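The Maple Board Gallery

Updated 5/18/26

Skekido is a shop with one long blue table, a good many children's blocks and a slab of maple that was meant to be a headboard. The headboard customer changed her mind in August. The maple did not take it personally and has been working as a display surface ever since.

What follows is the gallery from our Viltero block set: 60 pieces, 4 colors, and more stars than anyone asked for. We had pictures from the Grønli fair too, until the phone went into a bucket, so for that portion of the gallery you get only my notes. I have kept them because I like them, and because the page looked thin.

Notes from the Grønli table

Stars outsold cubes. They always do, and I have stopped trying to talk people into cubes. A cube is a fine block. You can put another cube on it. Try that with a star standing up and you will learn something about yourself.

A boy of maybe three built a town and charged his father admission. I sold them the town.

We brought 140 loose blocks and came home with a box so light I checked it twice for a hole. There was a hole. It accounted for two cylinders and a triangle, last seen heading toward the parking lot.

Notes on paint

The red took three tries. The first was tomato soup, the second was barn. The third is red, and I have written the formula on the wall where I can't lose it, next to the formula for a green I no longer make.

Yellow shows every fingerprint. Yellow also gets picked up first, so there you are.

Notes on the board itself

Maple from the mill at Ovcombe, lot 2918, planed on one side and admired on the other. I was offered a cleaner piece with no knots for more money and went home with this one. The grain goes wavy in places, the way a lake does when someone else's boat goes by. Customers ask if the board is for sale. It is not, although I do enjoy being asked - it's the only thing in here I didn't paint.

The board, with company

Color by color is how the set gets laid out, or at least how it starts. Give it ten minutes with a visitor and the whole thing turns into a traffic jam.
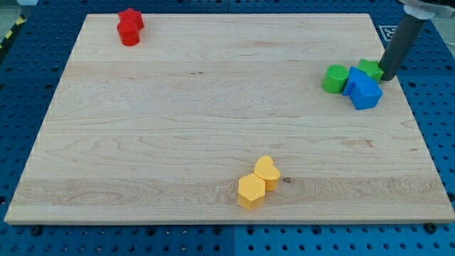 Red star and cylinder keeping close company at the back left, two yellows down front, and the green and blue crowd over on the right. The little dark knot near the yellows came with the tree.

Replacement blocks are sold singly, any color, any shape. Stars cost a bit more, on account of all the sanding. Please don't send your old ones back in an envelope - the post office has spoken to me about it.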